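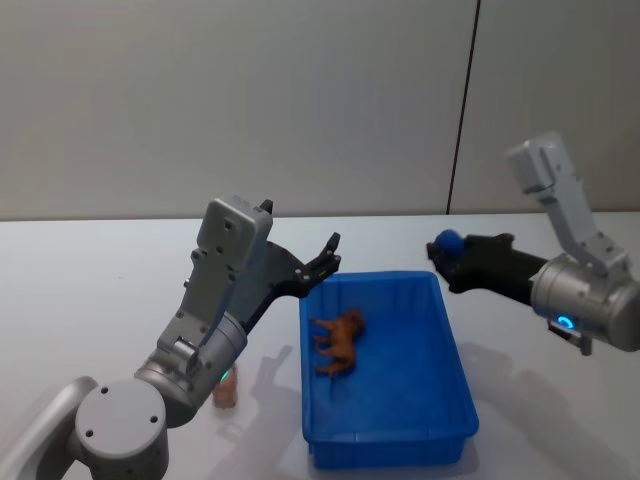 My sister's message said the arms were working and I should come and see. She had said that in December as well, and in December one of them had knocked a mug of tea into a drawer of screws and then stopped with its elbow in the air until she pulled the plug. So I took my time. I bought chips on Farngate and ate them on the way, and got to the workshop when the street lamps were already on.

She rents a share of a unit behind Nowicki's, the upholsterer. There are two other people on the lease, a man who restores clocks and someone who comes in only at night and leaves sawdust. My sister has the back corner, with the pale wall and the white table, and she had put in 984 pounds of her own money that I knew of. The rest I didn't ask about. She used to work for Wanurance, reading claims forms, and when they got a machine to read the forms she took the pay-off and spent it on machines. I pointed this out to her once. She said she had noticed.

"Don't touch the table," she said when I came in.

"I wasn't going to."

"You were going to put your chips on it."

The job was tidying up. Our mother's childminding days had left a crate of toys in the garage, and my sister had picked out a few of them to practise with. The two arms were meant to put them away in the blue tray. I knew the brown horse at once. It used to live on the windowsill over the sink, and it was the one every child wanted.

"How long does it take?" I asked.

"That depends what you count."

"From the toy being on the table to the toy being in the tray."

She scrolled back through something on the laptop. "It got the horse in on the second go."

"And how long was the second go?"

"It isn't a race."

I sat on the clock man's stool. She typed, and the arm on the right swung round with a whine like a dentist's drill two rooms away. It went down for the ball, closed, missed, opened, thought about it, and closed again. This time it had hold of it. I'll admit I leaned forward. Then I was annoyed with myself, as I'd been able to pick up a ball since before I could talk and not once had anybody leaned forward for that.

"Four out of five," she said. "It drops one in five."

"You told Mum it was 80 per cent."

"That is 80 per cent."

"It sounds better your way."

She didn't answer. The arm was bringing the ball across, very slowly, the way you'd carry soup up a flight of stairs. The other one hung over the tray with its fingers open.

"What's that one waiting for?"

"Its turn."

"Does it know it's waiting?"

"No," said my sister. "Do you know you're eating in my ear?"

I folded the paper over the chips. The thing I wanted to say was that a person from Adley had been to look at all this, and had been very nice about it, and had not rung back. She had told me so herself on the phone, in the voice she uses for saying she has a slight cold. I wanted to ask what she'd do when the rent went up. I wanted to ask who, in the whole of the world, had a tray and some toys and no hands. I had been saving these up on the walk from Farngate and they were good questions. I still think so.

The arm stopped.

"Is it meant to do that?"

"Shh."

"Has it crashed?"

"It's deciding."

We watched it decide. Next door Nowicki's radio was going, somebody talking about the roads. The ring on the arm stayed blue and nothing moved, and I counted to 20 in my head and started again. My sister had her chin on her fists. She'd sat exactly like that on the garage step as a girl, with the back off our father's radio, which never worked again.

Then the arm went on another inch or so, let down its wrist, and opened.

The ball hit the rim of the tray. It went up, and came down on the outside, and rolled the length of the table and off the end, and I caught it. I hadn't meant to. I had the chips in one hand and the ball in the other.

"That counts as a drop," I said.

"I know what it counts as."

She held out her palm without looking round, and I gave her the ball. She wiped the chip fat off it with her sleeve and set it back on the white table, turned it a little, and turned it back.

"You can go if you want," she said. "The bus is at ten past."

I looked at the clocks, but each of them said something different.

"Do it once more," I said, "and then I'm going."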